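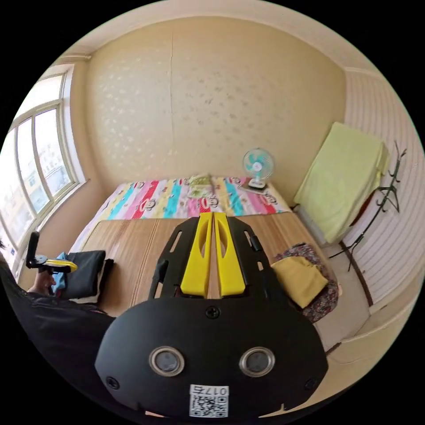 Sep 28, 2020

I bought the roof box in December, when nobody sane buys one, and the Zervas dealer out in Stutwood was so pleased to see me that he threw in a set of straps. The straps are the best part of the whole purchase.

The box is a Zilteo, long and glossy, shaped like something you'd bury a tall uncle in. The manual says it goes on in 21 minutes with two people. I was one person, and it took me most of an afternoon and a bag of pretzels.

There are 4 clamps. They slide along the crossbars until you don't want them to, then they stop.

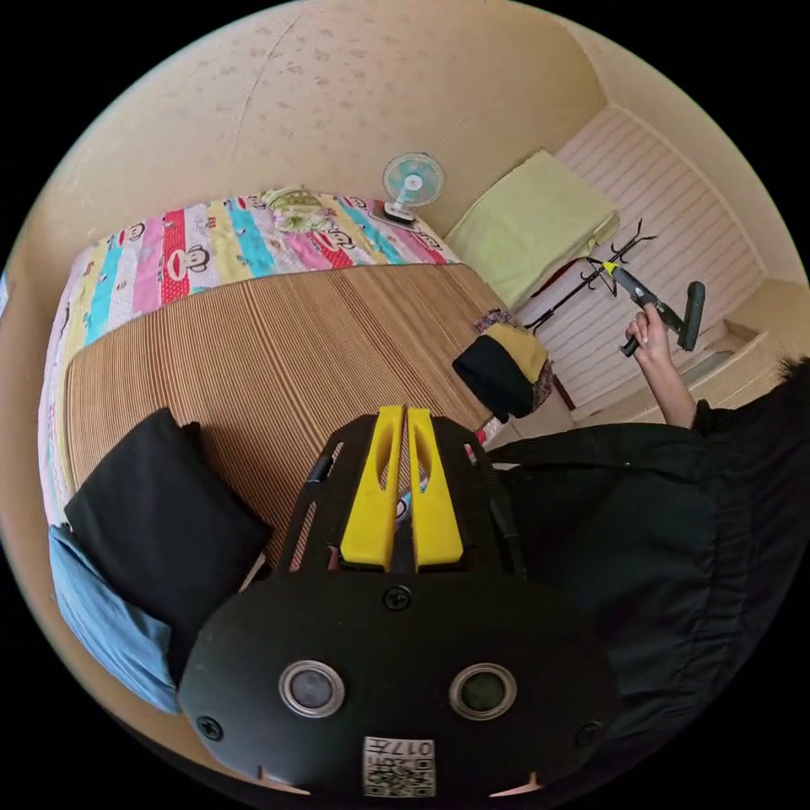 My packing system has improved since then. Everything going in the box gets laid out indoors first, and a bed is the right size for it, especially one with a brown ribbed mat over it like this one, so no tent peg touches the good sheets. If it doesn't fit on the mat, it doesn't go on the car. I have left behind a camp chair this way and felt very grown up.

We've now done 500 miles with the box on. It whistles over sixty, one note, slightly flat. A Sanik wind deflector is supposed to cure that and takes six bolts. I own five of them.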